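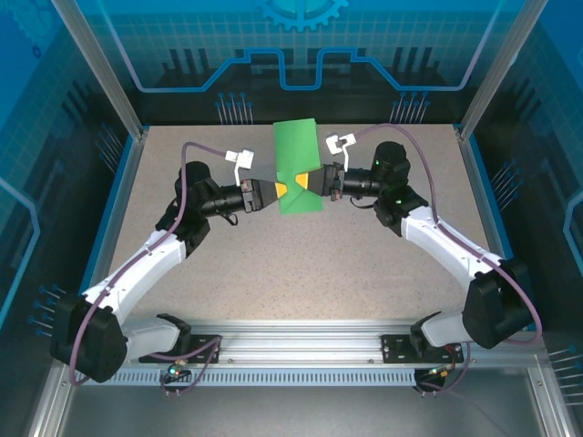 The Werureck cell is a two-armed tabletop robot built in a shared workshop and used mainly for handling thin sheet materials such as paper and card. Its design was first written up in January as a home project and was later moved to the Bralari workshop, where the enclosure was added. The two arms stand at opposite ends of a single horizontal aluminum rail and face inward, so that both grippers can reach the middle of the work surface. Paper folding is the usual exercise for the cell. In a typical center hold, a folded green sheet is pinched at its middle by a yellow fingertip from each side, with the speckled beige surface beneath it. The build is documented in a set of shared notes, last revised on 26th August.

Search this encyclopedia
Go
Advanced search

Construction

The cell is built around the rail, which fixes the distance between the two bases. Each arm is bolted to its own mounting bracket. Early versions placed the arms on separate clamps, and the spacing had to be measured again whenever a clamp was moved. The shared rail removed this step. The spacing between the base centers is 74 cm in the current version.

The arm links are white and the joint housings are black. Each arm ends in a black wrist and a parallel gripper. A purple cable runs along each arm from the base toward the gripper end, with enough slack left in the loop for the full range of the joints. The notes advise checking this slack by hand, with the power off, before the first run.

A small circuit board hangs below each base mount. Placing the boards under the rail keeps the wiring short and leaves the work surface clear. Indicator lights on the boards can be read from the front of the cell. The rail has a strip of rectangular vent slots along its front face.

Enclosure

The enclosure has aluminum corner posts and a plain metal floor below the rail. The back and side walls are blue panels printed with a circuit-board pattern of cyan traces, pin shapes and gear outlines. The print was chosen by the workshop and has no function in the control system. A plainer gray panel is listed in the notes as an alternative, and several later builders have used it.

Grippers

The fingertips are the most frequently changed part of the cell. The first set was hard and smooth, and paper tended to slide out during a fold. The yellow set that replaced it is softer and narrower. Small tips mark the sheet over a smaller area, but they also allow it to turn about the point of contact — a known problem when only one arm is holding.

A white bracket on a thin stalk stands above each gripper. The stalks move with the grippers and add to their height, so they must be included in the collision model. Builders who leave them out usually find the error during the first crossing move.

Control and calibration

Both arms are driven from one control program, named Bianchini in the notes. It treats the arms as a single machine with a common zero point at the center of the rail. Calibration is done in two stages. Each arm is first brought to its own rest position and its joint offsets are saved. The grippers are then closed on a flat gauge at the center of the work surface, and the remaining difference between them is entered as a correction.

Closing speed is limited to 90 mm per minute for the last part of any two-sided grip. At higher speeds one tip reaches the sheet early and pushes it toward the other arm. The limit can be raised for stiff card.

Testing

The workshop recorded 1,203 folding attempts with the current fingertips. Of these, 247 were stopped before the final crease, most often after a sheet had rotated in the grip. Results for card and for coated paper were kept separately and are not part of this total.

Variants

The Prorkach variant uses a longer rail and the same arms. It offers more room at the sides but a smaller area that both grippers can reach. A single-arm version was drawn up and has not been built.

Related articles
Parallel gripper
Shared workshop
Bralari workshop
Prorkach variant
Joint offset calibration
Paper folding by machine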